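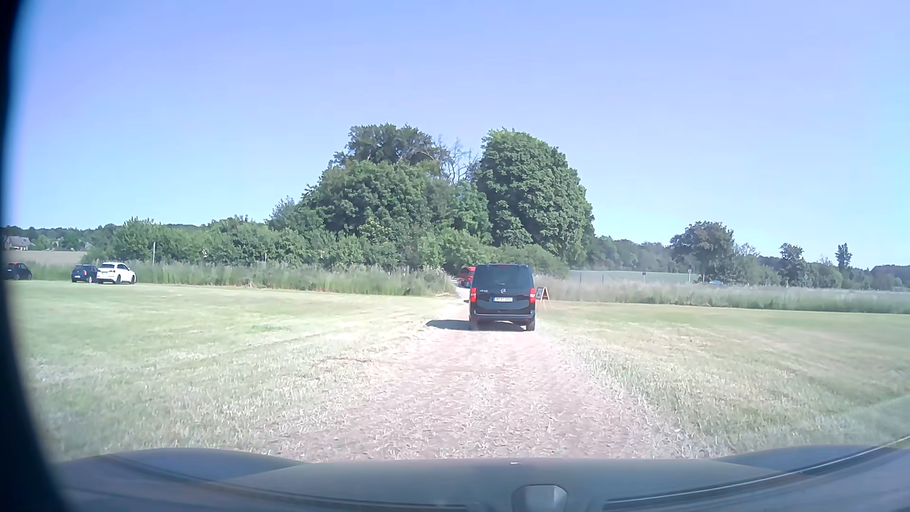 A black Opel van on a dirt track across mown grass, with an A-frame sign standing to its right.

Home > Roads and Lanes > Village Roads > Balgate Road
Contents | Gallery | Talk | Nearby pages

The Balgate road is a country road that serves the village of Balgate and the fields on its edge. Local people usually mean three things by the name: the dirt track over the grass, the village street with its traffic island, and the longer two-lane stretch that runs out between houses and trees. It is a short road by any standard, but it packs in a wonderful range of surfaces and markings, and it has a loyal following among people who love small roads.

Surface and track

The field track is the oldest part. It was never paved, and its brownish-pink earth shows wherever the grass has been worn away. After mowing, the clippings lie where they fall and dry to the color of straw. There is no curb and no paint, so the edge of the track is wherever the turf begins, and it shifts a little from one year to the next. Drivers take it slowly. The track is at its best in a dry May, when the ground is firm and the turf is still mostly green.

The lawns on both sides belong to the Lilard meadow, a piece of common ground of 26 acres that is used for parking on fair days.

The traffic island

Where the road enters the village it splits around a raised island, easily the most interesting bit of street building in Balgate. The island was laid to slow cars down and to give people on foot a safe place to wait halfway over. Reddish paving marks the crossing, with cream-white strips on both sides of it, and the rest of the island is finished in pale beige. A stone curb and gutter follow the bend — a lovely piece of work, and much sturdier than the old painted line it replaced.

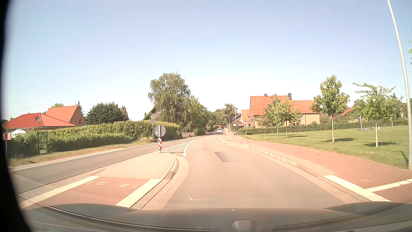

The island and its reddish crossing, with the long trimmed hedge beyond the opposite lane.

The round sign at the tip sits over a post with red and white diagonal stripes, which helps drivers pick out the island from a distance. Past it, white hatching on the asphalt guides the two lanes back together. The hedge behind the verge is 118 yards long according to the village survey, and it is trimmed by hand! Patches of darker asphalt in the lane date from repairs to the water main.

The open stretch

Beyond the houses the road settles into two plain lanes with a solid white line along each edge. White dashes run down the center, and a painted arrow lies among them. A light gray paved path keeps the road company on one side, set back behind a strip of grass, and it makes a very pleasant walk in the morning while the trees still shade it. Black-and-white delineator posts stand along the verge. Some of the houses here have steep tiled roofs in orange-red, a style that is common all over the district.
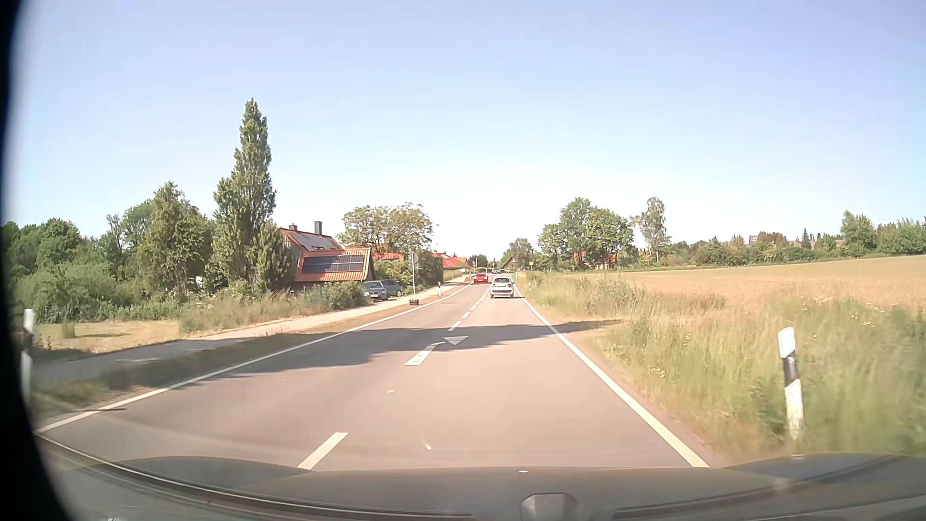 Getting there

The nearest bus stop is at Umar, eight minutes away on foot. Walkers can also come in by the Na footpath, which joins the paved path near the last houses. Cars may use the field track on fair days only.

Last edited Jun 26, 2025

Comments (3)

hedgerow_fan: So happy to see this little road get its own page. I walk the paved path every week and never get tired of it.

tarmac22: Great section on the island. Could somebody add the width of the lanes on each side of it?

meadowlark: The track gets very soft after rain, so please mention that for visitors. Lovely article!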